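Up at 5:40, in the shop by half past six. Coffee from the machine tasted of soup again, so I went back to the thermos.

Spent the first part of the morning on the bars. The Jodwood order came in late yesterday and whoever unloaded it put the red and the green in together, so they had to be gone through before anything else could start. Red is the short-run stock and green is the regular stock. The packing slip said 409 and the count on the screen said 409, so for once I had no call to make to Sudeck. I put the slip in the blue folder and signed the sheet.

The bins need attention. I have been saying so since spring. The one we use most has the paint scraped off on the right side, and the floor of it is so mottled now that it is hard to tell a stain from a dent. I ran a rag over a spare one at the back and the rag came away black. A wire brush and a coat of primer would do for most of them. Two should go for scrap. I wrote that on the board under "October" and drew a box around it so it would not get wiped off with the rest. 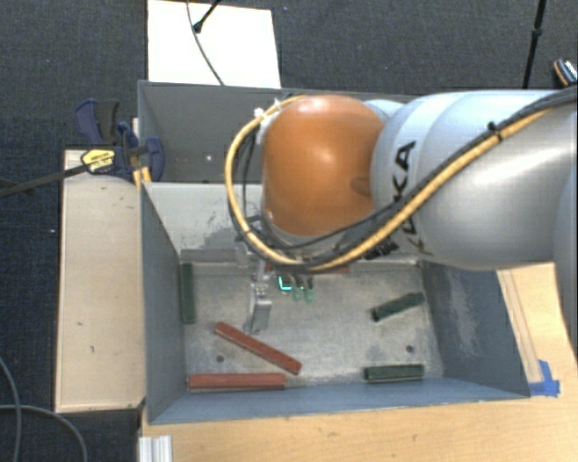

Asked about paint at lunch. The supply catalog has the blue-gray in small cans only, and at that price we would be better off buying a drum of something else and doing every bin the same color. Zumetti used to carry the gray we had before, but their counter closed and the new place is 82 miles round trip. I will call them first. I don't want to drive out there for a can of the wrong thing.

Ate the egg sandwich and half the apple. Read a few pages of the library book, which is due back soon and not very good.

Afternoon was slower. Moved the empty pallets away from the side door and swept behind them. Found a tape measure, a glove and a parking ticket from a garage in Chu that must have been there for years. The tape measure still works. I kept it.

The running total on the whiteboard reads 2,433 bars for the month, which is ahead of last month at this point. More are due in before the end of it – the long ones, I think, which never lie flat and have to be turned the same way or they cross over each other and jam up in the corners. I would like to have at least one clean bin ready before they come. If the primer goes on in the evening it can dry overnight by the heater.

My back was sore by three. I need to stop bending over the side of the bins to reach the far corners and use the step. It is right there on its hook.

Left a little after four. It rained on the way home. Picked up bread, onions and a new wire brush – the hardware store had them by the register. Leftover stew for supper, then washed the work gloves in the sink and hung them over the tub.

To do tomorrow: call about paint, move the two scrap bins outside, return the book.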